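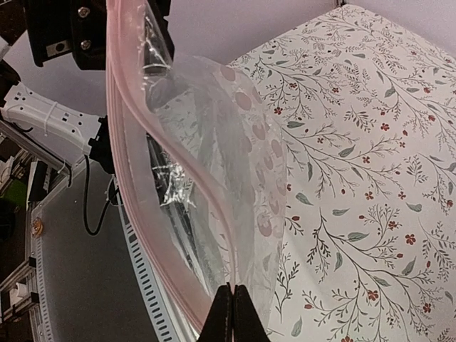
Depuis août, chez Tillanach, mon métier consiste à regarder quelqu'un d'autre faire mon métier, en moins bien payé. Je préparais 194 commandes par jour, je « supervise » maintenant. Le sachet transparent à fermeture rose, pincé par le bas entre deux doigts noirs, c'était mon geste à moi, celui que je faisais en parlant de mes vacances. Le plastique se plisse toujours autant, et ça me console un peu. Le robot ne répond pas quand on lui parle des vacances.

Xiomara Abernathy, notre cheffe d'atelier, nous a réunis un lundi pour annoncer que l'on montait en compétences. J'ai donc appris à cocher des cases sur une tablette. Deux collègues sont partis à l'entrepôt de Flallton, où il reste des cartons trop mous pour les machines. Ils ont gardé leur prime de 100 euros, moi la chaise à roulettes. On se dispute encore pour savoir qui a gagné.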